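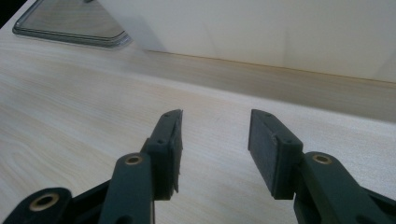
Demonstrations with hand-held gripper: how long to wait before closing the fingers?

Asked by Tín Ung, 6 votes

I record demonstrations with a hand-held gripper for a simple job: pick up a small cup from the table and put it on a tray. I have 116 recordings so far. When I train on them, the robot arm goes to the correct place but it closes the fingers too early, and it pushes the cup away. I move quite fast when I record, because after one hour my wrist becomes tired. Must I throw away these recordings and start again slowly? Also my foam pads are getting old, does this matter for the training?

Answer by Pramila Ahuja, accepted

Please don't throw them away yet. I had the same trouble at Ulcombe last July with a pouring task. Play back 12 of your recordings and look at the moment of closing. In mine, I was already closing the hand while I was still moving forward. A person can do this without thinking, but my arm had a small delay and it could not copy it well.

What I changed: I come to the object, stop for a short moment with the jaws open, then close, then lift. Not a long stop, or the policy learns to stand still and wait forever (this also happened to me). I recorded new ones in this way and mixed in only the old ones where the closing looked clean. In the end I had 199 and the early closing was almost gone.

Check also that the time of your finger width signal and the time of your video agree. If the width comes late or early, slower moving will only hide the problem.

About the pads, I replace both together, and I use the same foam on the robot's fingers.

Answer by Tomoyo Tamura

Just record more. More data always helps.

Comment by Tín Ung: More of the same fast ones, or slow ones?

Answer by Nhàn Cao

I agree with Pramila about the time check. For the tired wrist, rest your elbow on the table between takes and do short sessions. My last recordings of an evening are always the worst ones and I delete many of them.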